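Comparing finger pads and linkages for a hand-held gripper

Student project report, Karine Nguyen
2024-07-24
Reading time: 8 min

Summary

This report covers the testing of three sets of finger pads on a hand-held parallel gripper with a camera mounted above the fingers. The tool is used to record picking tasks by hand so that the recordings can later be replayed on a robot arm. The project asked which pad surface holds small household items most reliably, and how much play in the linkage affects the result. Of the three pads, the ridged one gave the best results on hard items and the soft one on thin items. The smooth pad was worse than both in nearly every test. Replacing the plain pivot holes with brass bushings made a larger difference than any change of pad.

1. Background

The Beaulieu workshop has two tools of this type. Both follow the Urnon linkage layout, in which a trigger in the handle moves a pair of arms and the finger blocks ride on the ends of the arms. The fingers are printed and bolt on from above, so they can be changed in a few minutes. The linkage takes longer, as the whole front of the tool has to come apart.

Earlier student work on these tools dealt with the camera and the recording software. The fingers had been left as they came out of the first design. People using the tools in April reported two problems. Small hard items turned in the grip when lifted, and the two fingers did not always meet at the same point. The first problem was put down to the pads and the second to the pivots. The project was planned on that basis, with the pads as the main part of the work. In hindsight the plan had the weight the wrong way round.

2. Parts under test

2.1 Finger pads

All three pads have the same outer shape and the same screw positions. Only the gripping face differs.

Pad A has a smooth face, sanded after printing.
Pad B has fine vertical ridges printed into the face and is otherwise untreated.
Pad C has a smooth face covered with a strip of Grosta soft sheet, glued on and trimmed flush.

The ridges on pad B were first drawn as horizontal lines. These came out uneven because they ran along the print layers, and the part was turned and redrawn. Only the vertical version was tested.

2.2 Linkages

Tool 1 was left with plain holes at the pivots. Tool 2 was fitted with brass bushings in the arm ends. The arms for tool 2 were reprinted with larger holes and the bushings pressed in with a bench vice. Two arms cracked during pressing and had to be printed again with thicker walls around the hole. The cracked arms were not used.

2.3 Camera and controller

Both tools carry the same wide-angle camera, fixed so that the fingers appear at the lower edge of the picture. Finger opening is read by an Ullisetti position board inside the handle. The board was treated as a given and no attempt was made to compare it with another. Its reading was used in section 4.2 to check how closely the two fingers returned to the same opening.

3. Method

3.1 Setting up

The same steps were followed before each run:

1. Bolt on the pads and tighten the screws by hand, then a further quarter turn.
2. Close the fingers fully and set the position reading to zero.
3. Open and close the fingers ten times without an item.
4. Hold the open fingers over a bare part of the white table and take a reference picture.

The reference picture was used to check that both fingers were fully in view and that the camera had not shifted since the previous run. Exposure was locked at this stage as well. With exposure left on automatic, the white table made the camera darken everything else, and the ridges on pad B could no longer be made out. The picture below is from tool 2 with pad B, the fingers open and the brass bushings visible in the green arms.

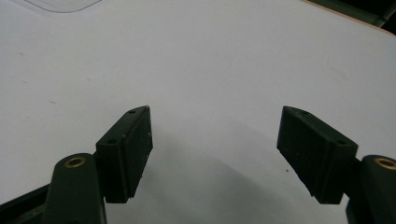
3.2 Items and runs

Four items were used: a steel bolt, a glass marble, a plastic bottle cap and a folded paper card. Each was placed on a mark on the table, gripped, lifted to the height of a block beside it, held for three seconds and put down. A lift counted as good if the item was still held at the end and had not turned by an amount visible in the recording. Turning was judged from the recording by one person. A second opinion would have been better, and this is listed under limits.

Each pad was used for 40 lifts per item on tool 2. Pad B was then repeated on tool 1 in the same way so that the linkages could be compared with the pad held constant.

3.3 Grip force

The force at the fingertips depends on how hard the trigger is pulled, which varies between people and between lifts. A stop was added behind the trigger to limit its travel. This does not fix the force exactly, but it brought the spread down enough for the pads to be told apart. All lifts were made by the author.

4. Results

4.1 Pads

Pad A held the bottle cap and the card without trouble but let the bolt turn in many of the lifts. The marble was dropped often, usually within the first second of the lift.

Pad B held the bolt well. The ridges run across the length of the bolt when it lies in the usual position, and the bolt seemed to settle against them. The marble was better than with pad A but still turned at times. On the card, the ridges left faint lines. These do not matter for the task but would for a softer item.

Pad C was the best on the card and the marble. On the bolt it was close to pad B at the start of the run and became worse towards the end. After around 200 closures, counting the set-up closures and practice lifts, the sheet had begun to lift at one corner. It was glued down again and the bolt run repeated, with the same result.

4.2 Linkages

The difference between the tools was larger than expected. With pad B on both, tool 1 lost the bolt or let it turn far more often. In the recordings from tool 1 one finger can be seen to arrive first and push the item sideways before the other makes contact. On tool 2 this was rare.

The position readings agree with this. Tool 2 came back to zero closely after each run. Tool 1 drifted and had to be set again between items. The plain holes in tool 1 were measured at the end and had worn slightly oval. They had not been measured at the start, so it is not known how much of the wear belongs to this project.

4.3 Set-up time

Changing pads A and B took the same time. Pad C took longer the first time on account of the glue, which has to be left overnight. The bushings added most of a day to the build, including the reprints.

5. Limits

Only one person made the lifts and judged the recordings. The table was the same throughout, and a darker or rougher surface may change how early the camera picks up the fingers. The pads were tested in the order A, B, C, with no mixing, so practice may have favoured the later pads. Tool 1 was older than tool 2 and had seen more use, and the comparison in 4.2 is therefore between a worn tool with plain holes and a fresh one with bushings. A fair test would need new arms on both.

6. Recommendations

Fit bushings to tool 1 before any further pad work. The drawings for the thicker arm ends are in the project folder under the tool name.

Use pad B as the normal pad. Keep a set of pad C for flat or thin items, and check the corners of the sheet before each session. Pad A can be dropped.

A combined pad, with ridges in the lower half and soft sheet at the tip, was drawn but not printed. The sheet would need a shallow pocket so that its edge does not catch – the present pads have no room for one without moving the front screw.

The trigger stop should stay on both tools. It is held by a single screw at present and works loose, and a drop of thread lock was still to be tried when the project ended.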